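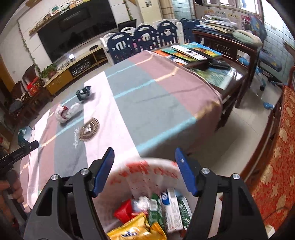 Lallavier asked whether the kitchen scale has to be levelled again each time it is carried to another table. Yes, it does, and the steps are the same as for first use.

4. Levelling and calibrating the Tralta scale

4.1 Put the scale on a firm, flat surface. On a padded or loosely laid tablecloth, fold the cloth back first.

4.2 Turn the front feet until the bubble sits inside the ring. The rear feet are fixed.

4.3 Fit 2 AAA batteries and close the cover. Leave the pan off.

4.4 Press ON and wait for the display to settle at 0 g. If it keeps drifting, move the scale out of the draught – an open window or a range hood is enough to upset it.

4.5 Hold UNIT until CAL flashes, then put the 1000 g weight in the centre of the platform.

4.6 When PASS shows, lift the weight off and refit the pan. The display should read 405 g, the weight of the pan. Press TARE.

Note: Grams and millilitres use the same zero. Millilitre readings are correct for water only.

Caution: Do not load the scale beyond 3000 g, pan included. Overloading can bend the load cell, and recalibrating will not correct it.

Caution: Do not store anything on the platform, even with the power off.

If FAIL shows at step 4.6, repeat from 4.2. For a second FAIL, see section 7, Service.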